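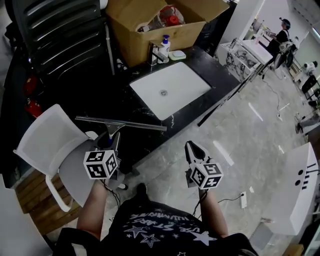
Photo: Hazel Mbeki

Let People Clean Up After Themselves at Work

By Shoshana Boateng

The office where I work has 20 desks, two meeting rooms and a kitchen with a long counter. For most of the time I have been there, a cleaning firm came every evening. Last June the landlord raised the service charge and my employer cut the visits to two a week. A memo went out asking all of us to "take ownership of shared spaces." People were angry for a while, and I was one of them.

I have changed my mind, in part. I think most office workers should do a share of the daily cleaning where they work, and I think they should be paid for the minutes it takes. The second half of that sentence matters as much as the first, and it is the half that managers tend to drop.

Start with what the work is. Wiping a counter takes less than a minute. Doing the glass on a meeting room door takes maybe three if you have a decent squeegee and know to dry the blade between passes. Emptying a bin, rinsing a sink, pushing chairs back in: none of it is hard, and most of us do it at home. At work we stop. A person who would never leave a coffee ring on her own table leaves one on the meeting table because somebody comes in at night.

That somebody is the part I had not thought about enough. When I was in college I cleaned offices for a company called Plukmont, evenings, on the edge of downtown. We had 10 minutes per floor for kitchens. If the kitchen was in fair shape, ten minutes was fine and we could do the job properly, including the seals on the refrigerator and the strip behind the faucet. If people had left food in the sink, the whole ten minutes went to the sink. The real cleaning did not get done, and the client complained that the place was never really clean. They were right, and it was mostly their own doing.

So I do not accept the argument that picking up after yourself takes work away from cleaners. It takes away the worst of it and leaves the part that needs skill and time. A floor has to be stripped and sealed by a person who knows how. A mug does not need a professional.

There is a version of this that I am against, and it is the one we were given first. My employer saved $900 a month on the reduced contract. None of that went to the staff who were now doing the dishes, and none went to the cleaners, who lost three evenings of pay. The money went back into the general budget. A memo about ownership reads badly when you know that figure, and everyone knew it within a day.

It also went the way these things go when no one is assigned anything. The same four people did all of it. Three of them were women, and two were the lowest paid in the building. I have heard managers say that a voluntary system builds goodwill. What ours built was a very long email thread about the microwave.

We did better once there was a rota, with names on it, including the director's. Each person has one 15-minute slot a week, inside paid hours — not at lunch, not after five. Supplies are bought by the office and kept where people can reach them. The cleaners, who work for a firm called Tefera, were asked what they would like us to leave alone, and they had a short and sensible list. They do not want us mopping with whatever is under the sink, and they do not want us touching the windows on the outside wall. The interior glass they were happy to hand over.

They also got some hours back. It took a lot of asking, but the visits went from two to three a week, and one of those is a longer one for the floors and the upholstery. I would like it to be four.

A friend who works at Tikik, a much larger company with 478 people in one building, says none of this would work there. She may be right about the scale. You cannot put that many people on one sheet of paper. But they are already divided into teams, and each team has its own kitchen, and I do not see why a team of 12 could not run what we run.

The strongest objection I have heard is that people were hired to do a certain job and cleaning is not in it. I take that seriously. If you are paid to write contracts or answer phones, nobody should quietly add duties to your day. The answer is to add them openly, put them in the job description and count the time. People with bad backs or bad lungs should be able to swap for something else without giving a speech about it. In our office one man does the supply orders and has never touched a sponge, and that has caused no trouble.

My own slot is the second meeting room. I do the table, the whiteboard and the glass — the whiteboard takes the longest, as someone keeps using the wrong markers on it. I have asked for the cost of a new one to be put in the spring budget.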